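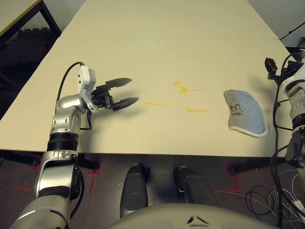
Restgate launches Pruko 4, a small print manager for offices that share one or two machines

10 Nov 2019

Hi everybody. I run Restgate, I write most of our software, and I also write the press releases, so you're getting this one in my own words. We have a new version of Pruko out today and I'm really happy with it!

If you haven't met Pruko before, it's a program that sits between the computers in your office and the printer down the hall. You install it on one PC, point it at your printer or copier, and everybody else prints through it. It keeps the queue in order, holds private jobs until you walk over and type your code, and remembers which driver goes with which machine. That last part is why I wrote it in the first place. I used to do office support for a living, and I spent far too many mornings hunting for the right driver for a copier that had been working perfectly well the day before (usually somebody had gotten a new laptop).

So, what's new in Pruko 4?

The big one is driver matching. When you add a printer, Pruko asks the machine what it is, looks it up in our list, and sets up the right driver on each computer that connects. The list now covers 2,939 models of printers, copiers and all-in-ones, including a lot of older office machines that people wrote to me about. If yours is missing, there's a button that sends us the model name, and we'll go looking for it. No promises on how fast, but I do read every one of those.

Scanning is a lot better too. Version 3 could send a scan to a shared folder and that was pretty much it. Now you can set up named buttons, so "Invoices" goes to one folder as a PDF and "Photos" goes to another as a JPEG, and you can change the resolution for each. Blank pages can be dropped automatically. I'd leave that turned off if you scan faint pencil notes, though, as it can mistake them for empty paper.

For the scan side we worked with Soltani, who make the text recognition we've built in. It reads 11 languages, and it runs on your own PC, so your documents stay in the office. You can search your scanned files by the words on the page, and I use it every day for my own receipts.

We also fixed the thing with envelopes. If you wrote to me about envelopes, thank you, and I'm sorry it took so long.

A few offices have been trying this version out for us, and the largest of them is Flistell, a mail-order company with roughly 700 people on the network. That's far bigger than anything I had in mind when I started! They found two slow spots in the queue that would never have shown up on my desk, and both of them are fixed in the version you can download now. They also asked for duplex to be the default setting for a whole department, so that's in there, under Groups.

Pruko 4 runs on Windows 7, 8.1 and 10. The Mac version is still on 3, and I'm working on it, but I'd rather not give a date and then miss it. You can mix the two in one office. Macs will print through a Pruko 4 server just fine, they just won't get the automatic driver setup or the new scan buttons yet.

If you already have version 3, the upgrade is free. Open Pruko, go to Help, choose Check for Updates, and let it restart when it asks. Your queues, codes and folders carry over. Please pick a quiet time to do it, with no jobs waiting, because anything still in the queue during the update will have to be sent again.

New users can try the whole program free through the end of November. There's no card needed and nothing is locked in the trial. After that you'll need a license, and the price depends on how many printers you have, with no extra charge per person. The current prices are on the Restgate site, next to the download.

For reviewers and anybody writing about office software: I'm glad to set you up with a full license, screenshots and our logo in a decent size. Use the press form on the Restgate site and tell me which printer you'll be testing with, so I can check it's on the list before you start.

Support questions go through the regular support form, please, with your printer model and your version of Windows.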